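Voltley (software)

Voltley is a file-renaming utility for desktop computers, written by Makis Papadakis and released on 20 January 2014.
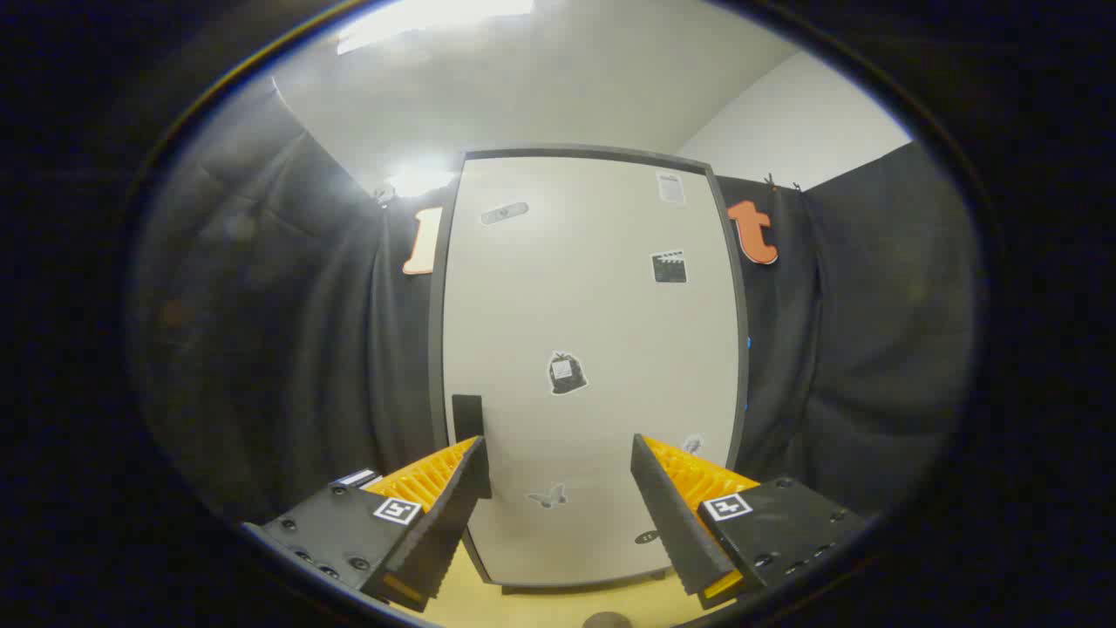
Features

Voltley renames files in batches, by date, by size or by a numbering scheme that starts at 3 unless told otherwise. It offers 94 preset patterns – 83 of them differ only in where the hyphen goes.

Reception

Users of Kulton, an older rival, praised the undo button and little else. The manual, longer than the program deserves, has yet to mention how to quit.

See also

Kulton
Kanbridge
Batch renaming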